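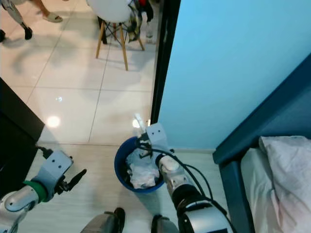

**Stallholm changes how household waste is collected**

From October, residents of Stallholm must put their small household waste in closed bags before they bring it down to the street. The town office announced the change this week in a letter, which was sent to 2632 homes.

Until now many people emptied their room bins directly into the large container in front of the building. The letter says that this makes the work slow for the collection crews, and that light waste such as paper tissues and food wrapping is often blown along the street. In the Makori quarter, where the streets are narrow and open to the wind, residents have complained about it for two years.

The new rule is simple. Every bin in the home, also the small wastebasket in a bedroom or a bathroom, should have a bag inside. When the bag is full, it is tied and carried down. Loose waste will not be accepted in the containers anymore, but there is no fine during the first 8 weeks. After this time the town office will decide if a fine is necessary.

"It is a small change in the house, but for the crew it is a big one," said Jamie Whitlock, who is responsible for waste collection at the town office. Whitlock added that people do not have to buy special bags. A shopping bag or any other thin plastic bag is good enough, if it has no holes and can be closed with a knot.

The collection itself is done by Palo, a company from the same region, which has worked for the town since last spring. The trucks will come at 6 in the morning, one hour earlier than before. Bags can be put out the evening before, but only inside the containers - not next to them.

Not everybody is happy with the plan. The tenants' association Zodura, with 1236 members, wrote in its answer that the rule will bring more plastic into the waste. It asks the town to allow paper bags for dry waste, and to place more containers near the larger buildings. Whitlock said that paper bags will be tested in Makori during the winter.

To help with the start, the town office will give away 3000 rolls of bags. They can be picked up at the front desk of the town office between 9 in the morning and 4 in the afternoon, one roll for each home. Older residents who cannot come can ask a neighbor to take the roll for them.

Glass, batteries and garden waste are not part of the change and will be collected as before.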